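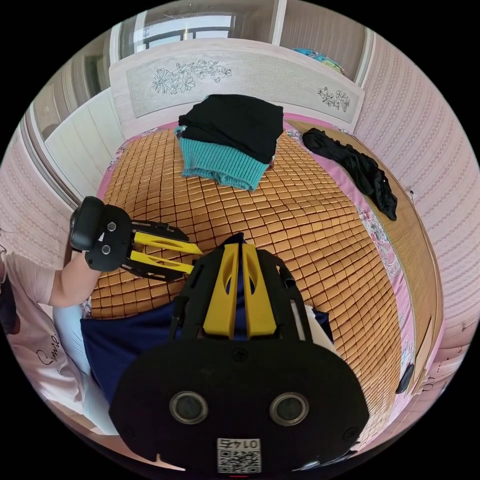 Tonantzin Ledesma wanted to know whether the Hoviton can go straight onto old slats, or whether the gaps have to be measured first. They have to be measured, and the section on bases further down gives the limit.

Hoviton Pocket Spring Mattress

4 min read

The Hoviton is a medium-firm mattress made by Pondau for spare rooms, rentals and first apartments. It is 8 inches thick, which keeps the top of the bed at a normal height on most frames and lets ordinary fitted sheets reach the corners. You don't need deep-pocket sheets. It comes in twin, full and queen. The twin costs $172 and the other sizes are priced in the drop-down menu.

What's inside

The queen has 1,365 pocket springs, and the smaller sizes have fewer in proportion. Each spring sits in its own fabric sleeve. When one person turns over, the springs under the other person stay mostly where they are. You will still feel someone sit down on the edge to put on their shoes.

Above the springs there is a layer of dense foam, then a thinner layer of softer foam, then the cover. A firm strip of foam runs around the whole perimeter so you can sit on the side without sliding off. We made this strip wider in March after customers told us the old one gave way near the corners. If you bought before then, you have the narrower edge. The two versions are otherwise the same, and the same cover fits both.

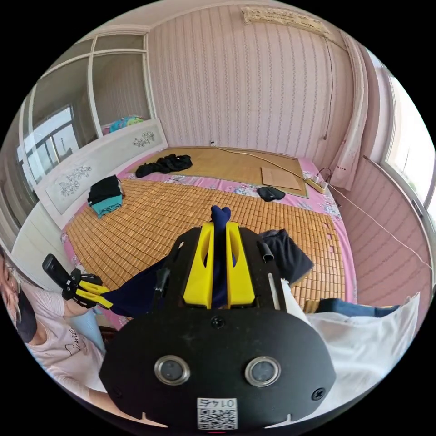

The cover is a plain cotton blend with a zipper on three sides. It comes off and can be washed cold and hung to dry. Please don't put it in a dryer, even on low. It shrinks along the length, and getting it back over the corners becomes a two-person job. Replacement covers are sold separately in all three sizes.

How it feels

Most people who sleep on their back or stomach will find the Hoviton comfortable from the first night. Side sleepers are harder to please. If you are light and sleep on your side, the surface may feel too hard at the shoulder, and you would be better off with the Cascombe, our softer model. The Cascombe has the same springs with a thicker top layer, and it costs more.

Expect the mattress to soften slightly over the first month. After that it stays much the same. It sleeps cooler than an all-foam mattress – air moves between the springs – but we don't sell it as a cooling mattress and there is no gel in it.

There is no pillow top. If you want one, buy a separate topper, which you can replace when it flattens out.

Bases

The Hoviton works on slats, a solid platform or a box spring in good shape. Gaps between slats should be no wider than 3 inches. With wider gaps the springs start to push down between the slats and the mattress gets a ribbed feel that doesn't go away. You can close the gaps with extra slats, or lay a sheet of bunkie board across the frame.

A full or queen frame needs a center support with at least one leg touching the floor. A missing center leg is the most common reason for a dip in the middle, and the warranty does not cover a dip caused by the frame.

You can use it directly on the floor for a short time. Stand it up against a wall once a week so the underside can dry out.

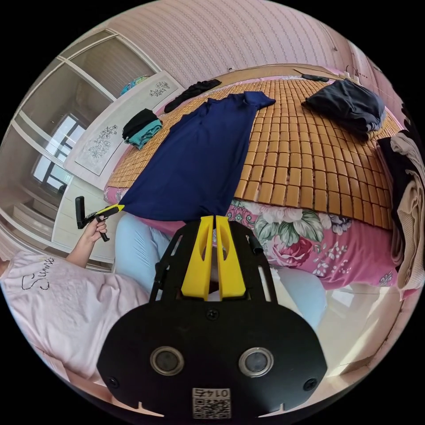 Setting it up

The mattress is shipped rolled and sealed in plastic, inside a cardboard box. Carry the box into the bedroom before you open it. Once the plastic is cut, the mattress opens fast and is awkward to get through a doorway.

1. Clear the bed down to the frame and check that all the bolts are tight.
2. Stand the roll at the head end of the frame and cut the outer plastic with the blunt cutter in the box. A kitchen knife can go through the cover.
3. Unroll toward the foot, label side down.
4. Cut the inner plastic along one long side and pull it out from underneath.
5. Leave the mattress bare for a few hours. The corners fill out last.

You can sleep on it the same night if you need to. The smell of new foam is normal and goes away quicker with a window open.

Care

Turn the mattress head to foot every couple of months during the first year, then twice a year. Don't flip it over. It has only one sleeping side. Use a mattress protector from the start, as stained mattresses can't be returned. Small spills should be blotted with a damp cloth and a little dish soap, and the cover left open until the foam is dry.

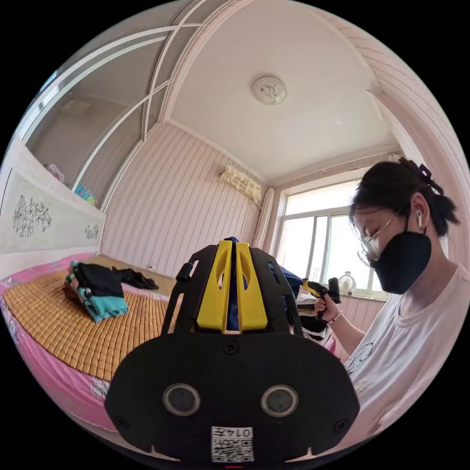

Yellow gripper fingers with dark blue cloth behind.

Trial and returns

You have 30 nights to try the Hoviton at home. If it isn't right, write to us with your order number and we will book a pickup. You don't have to roll it up or save the box, but please keep the protector on until the driver arrives.

Questions about delivery go to Apolinar Espinoza in the Palacios warehouse. Include your zip code and say whether there are stairs. Old mattress removal can be added at checkout in most areas, and has to be ordered before the truck is loaded.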